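Against the Matching Lid

Standardized storage containers are sold on the promise of interchange. A buyer picks a system, buys a first set of bins and lids, and expects that a lid bought three years later will close a bin bought today. In my experience the promise holds for one product generation, and a generation is shorter than the shelf the bins sit on. I think household and small-office storage should be specified by footprint and rim, published as plain dimensions, and that the trade's habit of selling by range name should be dropped.

The problem is in the rim. A lid closes on a bin through a small overlap between the rim of one part and the channel of the other. Molded plastic shrinks as it cools, and the amount depends on the resin, the wall thickness and the cycle time. When a manufacturer changes resin supplier or cuts a new tool, the outside dimensions printed on the label can stay the same while the fit changes. A tight lid gets forced and the corners whiten. A slack lid holds until the bin is stacked, and then it drops on one side.

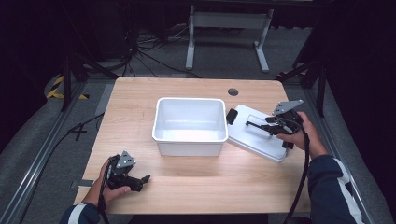
White bin with its lid off, on a wood-grain table.

I keep records of this because I manage supplies for a shared office, and replacement lids come out of my budget. Over two purchasing rounds we bought 78 bins under the name Husus, all listed as the same size. When the second round arrived in November, 11 of the new lids would not seat on the older bins. The supplier, Arken, exchanged them without argument. The exchanged lids fit the new bins and still did not fit the old ones. We now store two populations of bins on separate shelves with a strip of tape on each, and that arrangement defeats the reason for buying one system.

The usual defense is cost. Holding a tighter tolerance on a cheap part means slower cycles and more scrap, and buyers choose on price. I accept the first half of that. The second half assumes buyers have something to compare. A listing gives volume, outside length and width, and color. It does not give rim width, channel depth or the draft angle of the walls, and it almost never says when the tool was last changed. A buyer can't pay more for a fit that isn't described anywhere.

Other trades solved this with paper. Pipe threads, file folders and light bulb bases are dull items that work across makers because the mating dimension is written down and the rest is left free. Nothing similar would stop a container maker from choosing its own wall shape or handle. It would fix one closed curve, the outer edge of the rim, and a tolerance on it. Hovix prints a revision letter on the underside of its larger crates. It's a small mark and it costs one insert in the mold. With it, a crate and a lid can be matched in a warehouse by someone who has never seen either before.

There is also the matter of the surface under the bin. Shelf depth and table depth were settled long before container sizes were, and the two rarely divide evenly. A 16-inch bin on a shelf bought for paper stock wastes a strip at the back that collects pens.

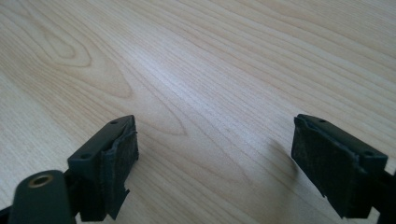 Hanan Salameh wrote after reading a draft that I was asking for the wrong standard. In her view lids should be dropped altogether for anything used weekly, and a stack of open bins on fixed runners never has a fit problem. She replaced 72 lidded boxes with runners and says she would not go back, though she admits that dust is worse on the top row.

I have no quarrel with runners where there is a wall to fix them to. Our shelving is rented and can't be drilled. For stock that moves between rooms, a lid is still the cheapest way to stack one load on another, and it has to close. Until the rim dimension is on the label, my advice is to buy spare lids in the same order as the bins and write the order date on both.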